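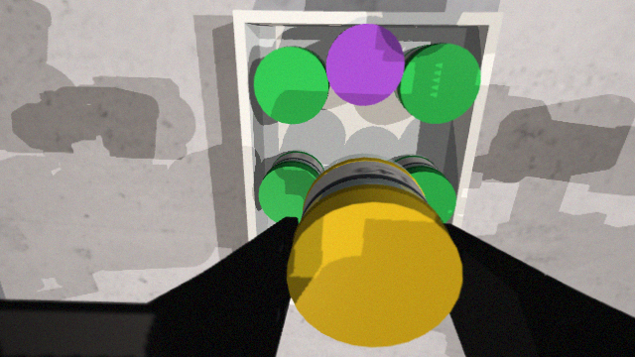 Can I build the Canel table alone?

One person can do all the steps in this section except step 3, where the second person holds the arm while you tighten the bolts.

4. Mounting the arms and the first closing test

Before you start, the table legs must be level and the rear posts must be fixed (see section 3). Keep the power supply of both arms unplugged until step 8. In the shared workshop at Després, please write your name on the board, so that other members know the table is in use.

1. Put the two mounting blocks on the table, one at each side. Measure 600 mm between their inner faces. Mark the position with a pencil.

2. Fix each block with the 6 long bolts from bag B. Tighten them crosswise, first by hand and then with the key.

3. Place the first arm on its block. The cable outlet must look to the outside of the table. Tighten the base ring while the second person holds the arm upright. Repeat for the other arm.

Caution: An arm that is not tightened can fall to the side by its own weight. Do not let go of it before the ring is tight.

4. Lead the cables down behind the blocks and close the clips. Leave a loop at each elbow as long as your hand. With a shorter loop the cable will pull when the arm stretches.
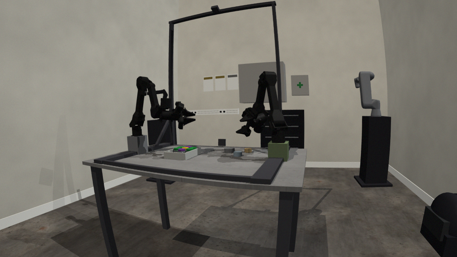
5. Turn each arm by hand through its full range, slowly, and listen. A light, even noise is normal. If you feel a hard point, stop and look for a cable under the elbow. We had this problem with the first table in April, and it was only a clip which was mounted the wrong way.

6. Place the tray to the left of the middle. Do not glue it. You will want to move it later, when you teach the positions.

7. Put a few small round pieces on the free part of the table. They should have different widths. Any hard material is good, but glass should wait until you trust your settings.

8. Plug in the power supply and start Bovley on the computer. Choose "Single arm", then "Close slowly". Keep one hand at the stop button during the whole test.
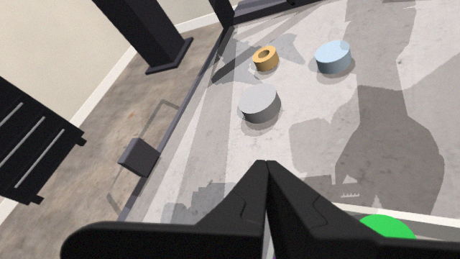

Fingers brought close together, with the gray cylinder, the ring and the blue cylinder beyond.

9. Look at the tips from above. The gap must be the same along the upper part of the fingers. If one tip is higher than the other, loosen the small screw at the side of this finger, correct it, and close again.

Note: The finger screws are very short. Use the small key only. With the big key it is easy to destroy the thread, and spare fingers from Cloditz need 14 days to arrive.

4.1 Picking from the tray

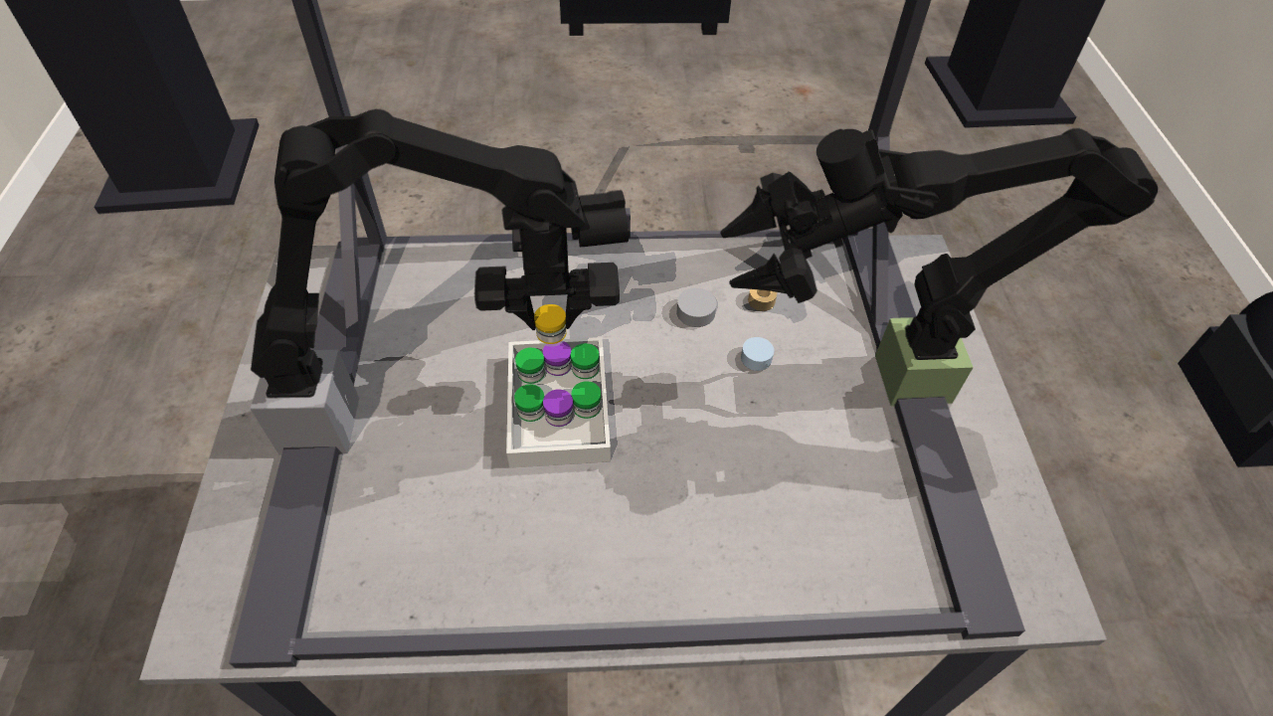
Text: Manon Caron / Checked at the table: Karine Beaulieu / Last change: September 20, 2024

Begin with one arm and leave the other one open and parked at its own side. Both arms can reach the middle of the table, and Bovley does not stop them from touching each other if you have not drawn the zones.

1. Move the open gripper over the piece until the fingers stand on both sides of it. Go down in small steps.

2. Close with the lowest force. If the piece slips, add one level and try again.

3. Lift the piece straight up, higher than the tray wall, before you go to the side.

4. Save the position with a name that other people can understand. "Tray rear left" is good, "test2" is not.

Caution: Do not reach into the tray while an arm is powered, also when it stands still. Press the stop button first and wait for the red light.

When the work is finished, send both arms to the parking position, switch off the power supply and hang the keys back. The zones are explained in section 5.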